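Minutes of the planning meeting, open day at Stemwood, November

Present: Lise Kennedy (chair), Ifeoma Olatunji, Bello Shehu, Abimbola Balogun (minutes)
Apologies: Nneka Dauda

1. Programme
Lise confirmed that the open day will have 4 demonstrations. The bag handling will go first, as the visitors from Barrera asked especially for it. Bello would like this part to be slow — the hand should hold the plastic bag long enough that people at the back can also see the grip. 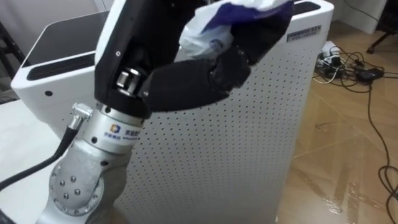 Ifeoma asked who will speak during the demonstration. It was agreed that Bello speaks and Ifeoma operates the arm. Questions are taken after each part and not at the end.

2. Visitors
Invitations went to 518 addresses in the Veduvgate neighbourhood. Groups will enter by the side door. Lise will check with the fire warden how many persons are allowed in the room at one time.

3. Costs
The budget of $2275 was approved. Catering is not yet included.

Actions
Bello: write the spoken text, in everyday words.
Ifeoma: full rehearsal with the arm.
Abimbola: send these minutes to Nneka.

The meeting closed at 3 p.m.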